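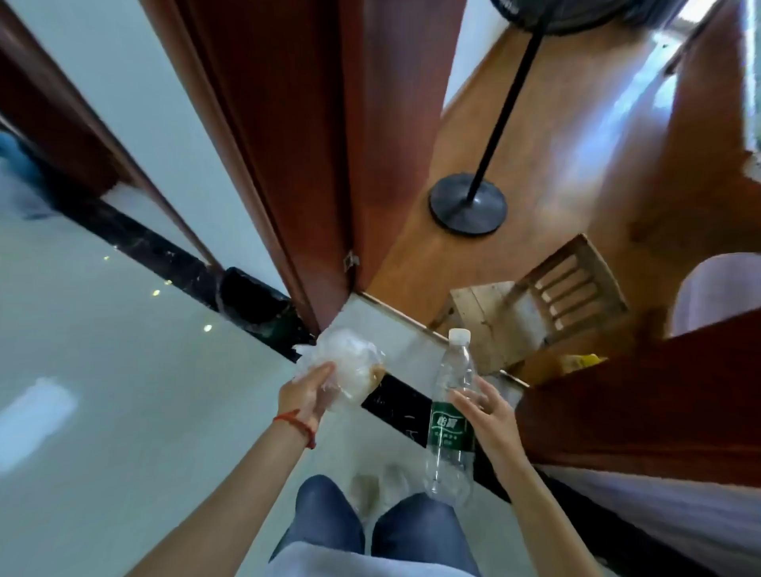
Head view, left hand on the wrapped bun or pastry, right hand on the water bottle, doorway behind.

12 August 2021. Flomcombe bench, hand-shown tasks

Went through the first part of the Traststead set this morning, before anyone feeds it to the arms. 587 clips so far out of the 2,768 promised. I still don't see how the count was arrived at, and I'd sooner have half as many with decent notes.

The task sheet says "hold snack, hold drink, pass one over". Fine for a person. For our two-arm rig I have doubts, mostly about the bag. Clear crinkled plastic with highlights all over it, and the thing we care about is inside. The hand tracker has to decide whether the fingers are closed on the film or on the bun, and from the head view I can't tell myself. If I can't, I don't believe the fitted grip width either. Chukwu gives it to a tenth of a millimetre, which is cheek.

The bottle is a better case. Upright, held by the lower half, fingers only loosely curled, white cap well clear of the hand. But it's clear plastic too, slightly crumpled near the bottom, and the only solid patch for the tracker to hang on to is the dark green label. Copy that loose curl straight on to our fingers and I expect a dropped bottle. A person feels it slip and tightens up. We get none of that from video.

Floor: pale glossy tile, glare patch on the left and small round reflections dotted over it. Nirnivero's depth fill has made holes out of shiny floors before (see November notes). Run it with the floor masked and again without, then compare. Don't just keep the nicer one.

Also the string bracelet on the left wrist, with the loose knotted end. Check the wrist point hasn't stuck itself to that.

Tried the same hold by remote control after lunch, own bun, own bottle. 21 goes. Bottle all right if I closed harder than the video suggests. Bag slid out of the left fingers more often than I'd like to write down — the film moves and the bun stays where it is. Softer pads might help. So might a plate.

Was told clip 1,853 onwards is "cleaner". Will believe it when I've looked.

To do:
re-export with both hands labelled separately
ask Traststead if any glove data exists
more buns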